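Wednesday, morning

The Gakosthorpe workroom opened at 8:30. Paper stock was checked against the Kuveck delivery note, which listed 174 sheets. Two were creased at the corner and were set aside for practice folding.

The white marble-patterned table was assigned to the dark blue-gray stock for the day, one sheet laid out at a time - matte side up, as the Abeysekara order requires. 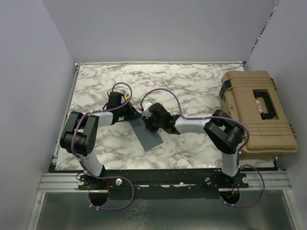

Wednesday, afternoon

Folding of the Fovico covers resumed at 1:15. The finished covers are stored on the lower shelf, and the remaining stock was returned to the flat drawer at closing.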